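**Robots at the packing and sorting tables – how is it for you?**

**flekadale_mira** wrote:

Hello all. I work at Trurnard, in the hall in Flekavdale, where we sort and pack writing and painting sets for schools. There are 251 articles in our list. In May the company started to try robot arms for the small pieces, and I was moved from packing to teaching and checking them. I would like to hear from people in other firms who had the same change, because here the opinions are very divided.

My own opinion is not finished yet. The arms are patient with dull work, but they need one of us near all the time. Before, I packed 600 sets in a shift together with my neighbour. Now I do maybe less with my hands and much more with my eyes, and in the evening I am tired in a different place.

The small long things are what we practise most, pens and brushes:
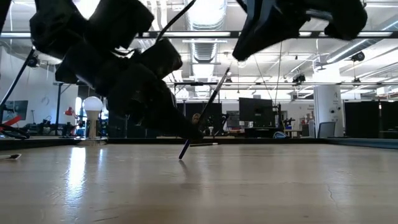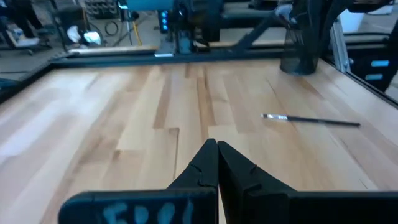 My question is mostly about pay and job titles. On paper I am still "packer, grade 2". Did your employer change the title when the work changed?

---

**oldconveyor** wrote:

No, and they will not do it if you don't ask. At Fallero we got the arms two years ago. I did the checking for eleven months on a packer's wage. Then three of us wrote down every task we did in one week and gave the list to the manager. After this we got a new grade. Write everything down, also the small things like cleaning the fingers.

---

**tapegun77** wrote:

Sorry, but I see it more darkly. You are teaching the thing that will do your job. First they say "it only takes the dull part", and after one year the dull part is all of the packing. On our line there were nine people and now there are four.

---

**flekadale_mira** wrote:

@tapegun77 I understand the fear, and I have it also on some days. But for us no one has left until now. What did happen is that the two night places were not filled again, and I admit this is also a kind of answer.

@oldconveyor Thank you, I will start the list tomorrow. Did you include the time for walking between the stations?

---

**oldconveyor** wrote:

Yes, walking too. And waiting. Waiting beside a stopped arm is work, you can't go and do another thing.

---

**s_bench** wrote:

I don't agree with tapegun77 completely. We have the Šimkus tables, and my wrists are better than they were in ten years. Before, I did the same turn of the hand all day. It is fair to count this too.

What I miss is the talking. At the old table we stood face to face. Now each person stands by their own station, and you look at the arm and not at your colleague.

---

**tapegun77** wrote:

Good for your wrists, I mean it. But five of my colleagues would prefer sore wrists and a wage.

---

**flekadale_mira** wrote:

The talking, yes! We asked for a common break because of this and got it, 15 minutes for everybody together. The arms stand still then and the sky does not fall down.

One more question – is anybody paid extra for training the new people? I have to show the work to two colleagues from the warehouse next month, and the manager says it is "part of the normal duties".

---

**s_bench** wrote:

We get a small supplement per day of training. It had to be asked for in writing, before the first day. Afterwards they refused it to one man.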